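Chapter 4
What a Demonstration Shows

In this chapter
How to watch a robot at an open day
Why the table matters as much as the arm
Counting attempts, stops and helping hands
The Greltley case, part one

Most people meet their first working robot at a demonstration. They stand behind a line, somebody from the firm talks, the machine does its job, and there is coffee. A good many buying decisions are half made before the cups are cleared away. The firms know this very well, and they plan accordingly.

The case that runs through this chapter began with an open day at Greltley in November. Two companies had been invited to show machines that handle soft goods: Fluden, which sells complete folding and sorting cells to laundries, and Sokik, a smaller outfit that sells mainly the software. The host was the Krajewska workshop, which rents out floor space for trials. There were 16 visitors in the morning group, most of them from laundries, one from a hospital supply store, and a couple of students with notebooks. The leaflet handed out at the door said that the system had completed 1,118 picks. It did not say over how many weeks, with what sort of cloth, or out of how many tries.

Keep that leaflet in mind. We shall come back to the figure in section 4.3, where you will be asked to work out what would have to be known before it meant anything at all.

4.1 Look at the table first

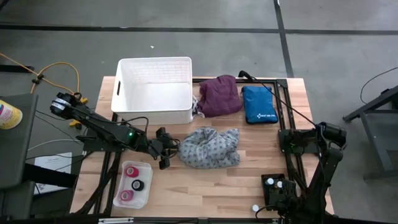 A visitor's eye goes to whatever moves. This is a pity, as a great deal has been settled before anything moves at all. Someone has chosen the height of the bench, the light, the objects and how far apart they lie. On a two-armed cell like this one the rails are fixed to the table and the table is held with yellow clamps, so the arms and the work always keep the same places in relation to each other. The white bin is within the frame, and so is the patterned grey cloth, which lies in a loose heap near the middle with plenty of bare wood on the near side of it. Compare that with the sorting room of any laundry you have been inside. Cloth there comes in cages, tangled, forty pieces deep, with a sock inside a pillowcase.

None of this is cheating. A trial has to start somewhere, and a tidy bench is a sensible place to start. The trouble comes when the talk slides from the bench to the sorting room without a pause, as it did at Greltley within the first few minutes. The speaker said "in your plant" eleven times. Nothing on show had been near a plant.

Before you watch a single movement, write down the answers to these:

What is fixed in place that would not be fixed where you work?
Who put the objects out, and who will put them back?
Is there more than one thing the machine could pick up, and has it been told which?
What is the largest and the smallest object, and who chose them?

Visitors are often shy of asking the second question. Ask it anyway. At Greltley the answer was that a technician reset the table between runs, and that the time for doing so was left out of the speed printed in the leaflet. With the resets put back in, the claimed rate fell by more than half.

4.2 The gap before the grip 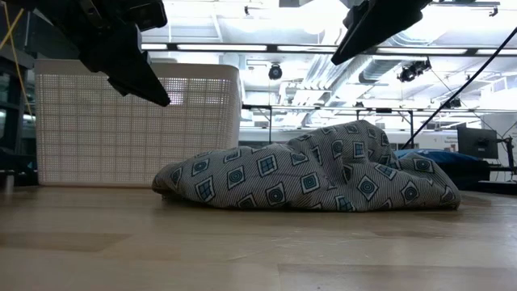 Soft things are hard for machines. A box has edges and keeps them, while a cloth has a new shape every time it is put down, and a vision system trained on one heap may make very little of the next. Sales talk tends to hurry over this and dwell on the closing of the fingers. Spend your attention on the moment before, when the two black fingers are apart, well above the cloth, and nothing is being touched. The print on this cloth, dark diamonds with rings or little grids inside them, bends and squashes as it passes over the folds, and a flat picture of the same pattern would be poor preparation for it. Ask whether the system has been tried on plain white sheets, which have no print to help or hinder. Fluden's representative said that plain sheets were "on the list".

Time that pause if you can. Use an ordinary watch and start when the arm stops travelling. A long pause may mean the machine is working something out, or it may mean a person at a keyboard is. From behind the line you cannot tell, and you should ask outright whether anyone is steering. Sokik's people, to their credit, answered at once that some of the morning's runs were steered by hand and some were not. They had not said so in the talk.

Then record every attempt, including the ones the speaker talks over. A dropped cloth that is picked up again on the second go is two attempts and one success. Many leaflets would call it one and one.

4.3 What the number leaves out

After the open day a visitor wrote to ask for the full log behind the leaflet. It came several weeks later and listed 1,855 attempts, of which 1,118 were marked as complete. Of those complete picks, 607 were of the same item. The log did not say which runs had been steered.

Work through the following before reading on. Give the success rate for all attempts. Then give the share of complete picks that were of the repeated item, and say whether you would expect the rate for everything else to be higher or lower, and what further column you would need in the log to find out. Lastly, draft a short letter to Fluden asking for that column. Keep it polite, and keep it under a page.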